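Hobby Robotics Board > Learning and Data > Collecting demos at home, how varied is varied enough?

Started by gumleaf_servo, 2023-11-06

gumleaf_servo wrote:
Hi all! Long-time reader, first proper thread. I've been working on a tidy-up policy for my two-arm bench setup (the Olcombe kit, for those who remember my build questions) and I've finally got to the fun bit, which is gathering demonstrations with a pair of hand-held grippers. No teleop, no leader arms, you just pick the grippers up and do the job yourself. I love it. I did 40 episodes before lunch and my wrists were the only thing complaining.

The task is "put the loose stuff in the bin". My plan is 500 episodes by January. What I can't decide is how to split them. Do I do lots of rooms with a few episodes each, or a few rooms done really thoroughly? And how much should I change the objects?

kettle_and_coil wrote:
Welcome! Lots of rooms, every time. I trained on one very neat desk last year and my policy was brilliant on that desk and hopeless on the kitchen bench two metres away. Same objects, same lighting more or less. It had learned my desk.

gumleaf_servo wrote:
Ha, that's what I was afraid of. I've been doing the beds this week, and I'm keen on them because the surface gives under everything and the background is so busy.

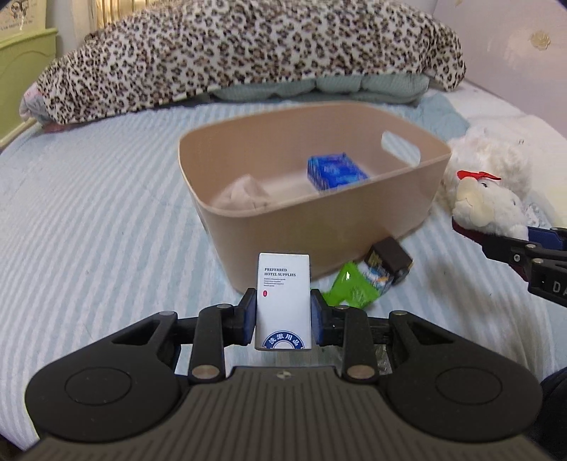
My favourite part of the bed sessions is the mix of shapes. A stiff little carton is a completely different grasp from something soft, and I want both in the same episode so the policy can't settle on one finger width. The hotel toiletries carton is the easy one, with the fingers closing on its two sides and the writing facing back at me, but then you've got the shiny green packet lying against the front of the bin, and the fluffy white toy with the red strip on its head, which is all fur and no edges. I've got the second gripper down by the toy so both hands have something to do. The stripes on the sheet are a bonus as far as I'm concerned, and so is the leopard-print blanket. If it can find a small box in front of all that colour it can find it anywhere!

kettle_and_coil wrote:
Oh that's a great messy one. I like that the bin is at an angle too. Everyone lines the bin up square without thinking and then wonders why the placing goes wrong when it's turned a bit.

third_axis wrote:
I'm going to disagree a little, sorry. Variety is good but you can overdo it early on. With 500 episodes spread over dozens of rooms and a new set of objects each time, a small model just goes vague. It hovers. Mine would drift toward the packet, stop, drift toward the box, stop. I got much better results from 3 rooms and a fixed set of 15 objects, and then I widened it once the basic grasp was solid.

Also, two hands on a pick-and-place job doubles what it has to learn. What does the second gripper get you?

gumleaf_servo wrote:
Fair question. The bin is light and I've bumped it with the first hand more than once. I'd like the policy to learn to steady it, or at least to keep working with one side while the other is busy. But I take the point, most of my episodes could be done single-handed.

The hovering thing worries me. Was that with a history of frames or just the latest one?

third_axis wrote:
Just the latest. Adding a short history helped, so maybe I'm blaming the data for something that was partly the model. Still think a fixed object set is the way to start.

mossbank wrote:
Jumping in because I did my collection with the Ikstead grippers over winter. Both of you are right at different stages, I reckon. What mattered most for me was being consistent in HOW I did it. I used to grab a box by the sides one time and by the top the next, whatever felt natural, and the average of those two grasps is a very confident swipe at thin air. Once I picked one way for each kind of object it came good fast.

And see-through packaging! If you've got any clear wrapping about, decide now whether it counts as something to pick up. There's a crinkly clear bit on the sheet in yours, down behind the gripper. If it goes in the bin in half your episodes and stays put in the other half, you're teaching a coin toss.

gumleaf_servo wrote:
Oh no. Yes. I've been completely inconsistent about the clear stuff. Going back through my episodes tonight to label them.

kettle_and_coil wrote:
Label, don't delete! I threw out a pile of "bad" ones and regretted it. The fumbles where you recover are gold, because the policy is going to fumble as well and it needs to have seen a way out.

third_axis wrote:
Agree on recoveries, disagree on keeping everything. A recovery is useful. Standing there for ten seconds deciding what to grab is not, and it will learn to stand there too. Trim those.

mossbank wrote:
Seconding the trimming. The Sillcombe viewer has a scrubber that makes it quick, you mark the start and end and it leaves the original file alone.

gumleaf_servo wrote:
Didn't know about the viewer, downloading it now. New plan: fixed object set for the first batch, one grasp style for each kind of thing, bin at a different angle every episode, and I'll keep the rooms varied because I'm stubborn. Anyone tried the Donati finger pads on furry things? Mine slide a bit on plush.

mossbank wrote:
I have a set. Good on fur, too grabby on thin packets, they don't want to let go over the bin. I ended up going back to the stock ones.

kettle_and_coil wrote:
Same here. Close a bit further on the plush and lift slowly. Post your first rollout when you've got one, even if it's awful!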